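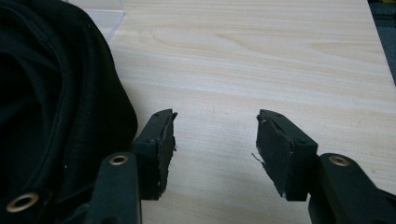 6 min read
Dec 19, 2022 — by the Civov research desk
Last updated in May

4. Results: donor retention after the first gift

We followed 3289 first-time donors to the Hanemstead food fund. Each donor was placed in one of two groups by the order in which the gift arrived. The first group got the standard receipt and nothing more until the year-end appeal. The second group got the same receipt and then a short letter within 90 days, saying what the money had paid for. The letter did not ask for another gift.

Figure 1 plots the share of each group that gave again within 17 months. The two lines stay close together until the year-end appeal goes out, then separate. The letter group ends 6 percentage points higher. Most of the gap comes from donors whose first gift was small. Among larger donors the lines cross twice, and we do not read anything into the difference.

Figure 1. Share of first-time donors giving again, by group and month since first gift.

Average gift size did not change. Donors who came back gave close to what they had given before, whichever group they were in. The added revenue therefore comes from more people giving.

Two limits apply. Brarkeck, the firm that handled the mailings, sent one batch of letters late, and we kept those donors in the letter group. Gifts made through an employer were also left out — the fund does not receive names for these, so a second gift cannot be matched to a first.

Michalík, the gift database used by the fund, records a household as one donor. Where two people at the same address gave separately, the later gift counts as a repeat. This affects both groups in the same way, but it raises the retention rates shown in Figure 1.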